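Home > Grants > Reports > Leite Street Reuse Program, second progress report

Prepared for Ivone Rangel, Grurari Fund
Period: through February

You asked for a shorter report this time. The last one ran to 8 pages, and I understand that it was felt.

Packaging is still most of what people bring us, with plastic bags and cardboard well in the lead.
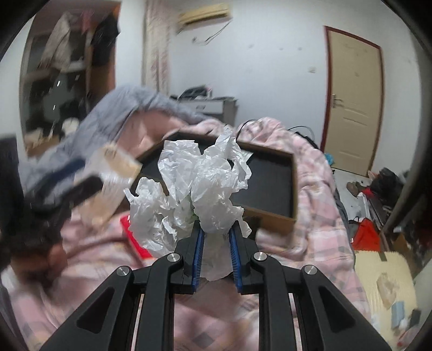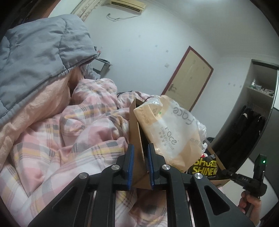 What got done

We opened 3 drop-off points, as promised, and all of them are still open, as hoped. The one behind the Florkulus bakery does the best trade. I credit our signage. My coworkers credit the cinnamon rolls.

The repair evenings began in the fall and now have regulars. Lamps and toasters are the usual patients. We also received a church organ pedal, which we are keeping under review.

What did not get done

The Skikon scheduling software was meant to save us time. We have spent 2 months teaching it that our building has one door. The supplier is patient and so, on most mornings, am I.

The school visits slipped to spring. The schools had a calendar and we had a different one.

Money

Spending is under budget on printing and over on van repairs. The van passed inspection on its second try, and I would like to move the printing surplus across to cover the brakes. A revised budget is attached for your signature.

Next period

Start the school visits, finish the Skikon setup or give it a decent burial, and find a home for the organ pedal.

Cremilda Evangelista
Program manager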